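Pourquoi voit-on mal dans le noir ?

Le soir, quand on éteint la lampe de la chambre, tout devient noir d'un coup. Puis, au bout de quelques minutes, on retrouve le bord du lit, la chaise, la porte. La pièce n'a pas changé. Ce sont tes yeux qui se sont adaptés.

La pupille, une porte pour la lumière

Regarde le milieu de ton œil dans un miroir : le petit rond noir s'appelle la pupille. C'est un trou par lequel entre la lumière. En plein soleil, il se resserre. Dans l'obscurité, il s'agrandit pour en laisser passer le plus possible.

Des cônes et des bâtonnets

Au fond de l'œil se trouve la rétine. Elle est tapissée de cellules minuscules, de deux sortes. Les cônes voient les couleurs et les détails, mais ils ont besoin de beaucoup de lumière. Les bâtonnets se contentent de très peu – en revanche, ils ne distinguent pas les couleurs. C'est pour cela qu'un pull rouge paraît gris ou noir la nuit.

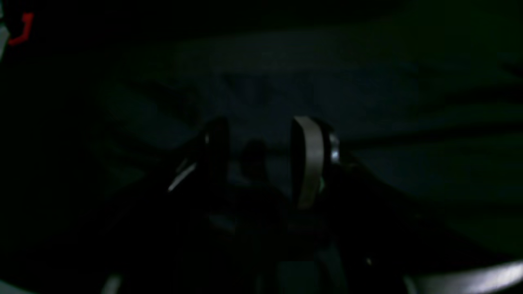 Dans la pénombre, on repère d'abord les parties claires et les reflets.

Les objets sombres renvoient peu de lumière vers nos yeux. Les objets clairs en renvoient davantage, et le métal poli peut briller même avec une lueur très faible. Voilà pourquoi les cyclistes portent des bandes réfléchissantes : les phares des voitures s'y reflètent et le conducteur les aperçoit de loin.

Et les animaux ?

Le chat a derrière la rétine une couche qui fonctionne comme un miroir. La lumière y rebondit et traverse l'œil une deuxième fois. Le chat voit donc mieux que nous quand il fait sombre, mais dans le noir complet, il ne voit rien non plus. La chouette, elle, a de très grands yeux et une ouïe excellente.

À toi d'essayer

Prends 6 crayons de couleurs différentes et mélange-les. Le soir, avec un adulte, baisse la lumière au maximum et attends quelques minutes. Essaie de ranger les crayons par couleur, puis rallume. Le jaune et le bleu foncé sont souvent bien placés. Pour le rouge et le brun – c'est plus difficile.

Mots à retenir
Pupille : ouverture au centre de l'œil.
Rétine : couche sensible à la lumière, au fond de l'œil.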